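Como se protege um alimento: a casca, a lata e a caixa

Abril
Texto do Serviço Educativo do Museu Gwynne, Sostcombe

Uma tangerina pode ser transportada num bolso. Uma maçã pode ser pousada em cima de uma cama, de uma mesa ou de um muro, e mais tarde continua boa para comer, desde que seja lavada. O mesmo não acontece com uma colher de sopa ou com uma fatia de melancia. A diferença está naquilo que envolve cada alimento por fora.

O presente texto destina-se a leitores dos oito aos doze anos e acompanha a sala Grevico do museu, onde se encontram expostas 351 embalagens de várias épocas. Pode também ser lido em casa ou na escola, sem visita. Algumas palavras mais difíceis são explicadas na parte final.

O que faz uma casca

A casca é a parte exterior do fruto. Separa o interior, que é húmido e tem açúcar, do ar, do pó e dos seres vivos muito pequenos que também gostam de açúcar. Entre esses seres encontram-se os bolores e as bactérias. São tão pequenos que só se veem ao microscópio, embora uma mancha de bolor, formada por muitíssimos fios juntos, se distinga bem a olho nu.

A casca tem ainda outra tarefa: guardar a água. Um fruto descascado e deixado ao ar perde água depressa. Quem já encontrou um gomo de tangerina esquecido num prato conhece o resultado. A pele do gomo fica dura e seca, e o interior encolhe.

A tangerina

A casca da tangerina tem duas camadas. A de fora é a cor de laranja. A de dentro é branca e macia, e forma os fios que ficam agarrados aos gomos quando se descasca o fruto. Esses fios podem ser comidos.

À superfície da camada de fora notam-se muitos pontinhos. Cada um corresponde a uma pequena bolsa cheia de óleo. Quando se dobra um pedaço de casca, as bolsas rebentam e o óleo salta em gotas minúsculas, com um cheiro forte. O cheiro que fica nas mãos depois de comer uma tangerina vem desse óleo. Convém não apertar a casca perto dos olhos, pois o óleo arde.

Numa das pontas do fruto há uma marca escura e pequena, no sítio onde ele esteve preso ao ramo. Foi por ali que chegaram a água e os açúcares enquanto a tangerina crescia. Alguns frutos conservam nesse lugar um pedaço de pé, com uma ou duas folhas.
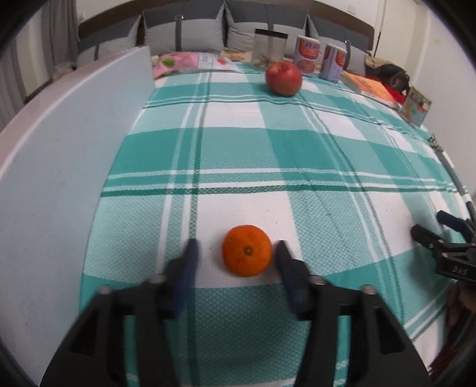 A tangerina é colhida quando já está pronta a comer. Depois de sair da árvore, quase não fica mais doce. Os cientistas chamam a estes frutos «não climatéricos», e ao mesmo grupo pertencem a laranja, o limão, a uva e o morango. Por isso, guardar uma tangerina ácida durante uma semana, à espera de que melhore, costuma dar pouco resultado.

A maçã

A pele da maçã é muito mais fina do que a da tangerina e come-se juntamente com o resto. Sobre ela existe uma camada de cera, produzida pela própria maçã. É a cera que faz brilhar o fruto quando este é esfregado com um pano. A água escorre por cima dela em gotas, sem entrar.

Muitas maçãs têm mais de uma cor. Uma maçã vermelha pode apresentar riscas ou manchas amarelas, e há variedades em que um lado é vermelho e o outro é verde. O vermelho depende, em parte, da luz. Um fruto que cresce à sombra de uma folha pode ficar mais claro na zona tapada. Também a variedade conta muito: há maçãs que permanecem verdes mesmo com bastante sol.

Ao contrário da tangerina, a maçã continua a amadurecer depois de colhida. Durante esse tempo liberta um gás chamado etileno, que não se vê. O etileno funciona como um aviso entre frutos. Uma banana verde, fechada num saco de papel com uma maçã, amadurece mais depressa do que uma banana verde deixada sozinha.

Quando se corta uma maçã, a parte branca escurece ao fim de algum tempo. O oxigénio do ar entra em contacto com certas substâncias do fruto e forma-se uma cor acastanhada. Umas gotas de sumo de limão atrasam essa mudança.

A lata

Nem todos os alimentos têm casca, e mesmo os que a têm acabam por se estragar. As pessoas procuraram, por isso, outras maneiras de os proteger. Secaram peixe ao sol, salgaram carne, cozeram fruta com açúcar. A lata de conserva é mais recente e existe há cerca de dois séculos.

Muitas latas são feitas de aço, com uma camada muito fina de estanho ou de outro material que impede a ferrugem. Outras são de alumínio. O alimento é colocado dentro da lata, a tampa é fechada com força e a lata inteira é aquecida a uma temperatura elevada. O calor destrói os seres vivos minúsculos que poderiam estragar a comida. Como a lata ficou bem fechada, não entram outros.

A forma mais comum é o cilindro. Tem boas razões práticas a seu favor: não tem cantos onde a comida fique presa, rola facilmente nas máquinas da fábrica e resiste bem à pressão. Além disso, pode ser empilhada. Na sala Grevico encontra-se também uma lata quadrada, da antiga fábrica Nastel, que servia para bolachas e cuja tampa se tirava e voltava a pôr.

Enquanto a lata está fechada, não é possível saber pela vista o que tem dentro. Para isso serve o rótulo. Um rótulo costuma trazer o nome do alimento, a quantidade, a lista dos ingredientes e a data até à qual deve ser consumido. Muitos trazem igualmente uma imagem da comida. A imagem é útil para quem ainda não sabe ler e para quem compra um produto de outro país, com palavras numa língua ou numa escrita que não conhece. Convém lembrar, contudo, que a comida desenhada ou fotografada no rótulo pode parecer maior ou mais colorida do que a verdadeira. Muitas embalagens indicam que se trata de uma sugestão de apresentação.

Uma lata inchada, muito amolgada ou com ferrugem nas junções não deve ser aberta por uma criança. Deve ser mostrada a um adulto.

A caixa e o plástico

As caixas de cartão protegem os alimentos das pancadas e da luz. Não protegem bem da humidade. Os cereais, por exemplo, vêm num saco fechado dentro da caixa. O cartão dá a forma, e o saco mantém o conteúdo seco.

As caixas de plástico transparente têm uma vantagem evidente: permitem ver o interior sem levantar a tampa. São usadas para guardar restos de refeições, fruta cortada e também objetos que nada têm a ver com a cozinha, como botões ou lápis. Uma caixa que tenha servido para guardar tintas ou colas não deve voltar a receber comida.

A seguir a uma refeição, os restos devem ir para o frigorífico numa caixa fechada. No interior do frigorífico, uma temperatura de 4 graus é adequada para a maior parte dos alimentos. O frio não destrói os bolores e as bactérias. Torna-os muito mais lentos, e é essa lentidão que dá tempo para comer os restos no dia seguinte.

Uma experiência para fazer em casa

São necessários: uma maçã, duas tangerinas, um prato, uma balança de cozinha, papel e lápis. A experiência deve ser feita com a ajuda de um adulto.

Descasca-se uma das tangerinas e deixa-se a outra com a casca. Pesam-se as duas, uma de cada vez, e pesa-se também a maçã inteira. Escrevem-se os três valores no papel. No ensaio realizado no museu, a maçã pesava 185 gramas; a de casa terá certamente outro peso.

Colocam-se os três frutos no prato, sem se tocarem, num lugar seco e longe do aquecedor. No dia seguinte, à mesma hora, voltam a pesar-se. Repete-se a pesagem no terceiro dia.

Ao comparar os números, procura-se responder às seguintes perguntas. Qual dos frutos perdeu mais peso? O que terá saído de dentro dele? A pele da maçã, sendo tão fina, guardou bem a água?

Os frutos que ficaram ao ar durante a experiência não devem ser comidos depois de descascados. Podem ser colocados no recipiente dos resíduos orgânicos ou no compostor.

Palavras explicadas

Bolor: ser vivo do grupo dos fungos, que forma manchas brancas, verdes ou cinzentas sobre os alimentos.

Conserva: alimento preparado e fechado de modo a durar muito tempo.

Estanho: metal claro e macio, usado para cobrir o aço de algumas latas.

Etileno: gás libertado por certos frutos durante o amadurecimento.

Rótulo: papel ou impressão que informa sobre o conteúdo de uma embalagem.

Informação para escolas

A oficina «Por fora e por dentro» tem a duração de 40 minutos e realiza-se de manhã, na sala Grevico. Os alunos observam cascas à lupa e comparam rótulos de diferentes países. As escolas devem comunicar com antecedência as alergias alimentares dos participantes, em especial aos citrinos. Não é permitido comer na sala. Os lanches podem ser tomados no pátio, junto à entrada do museu.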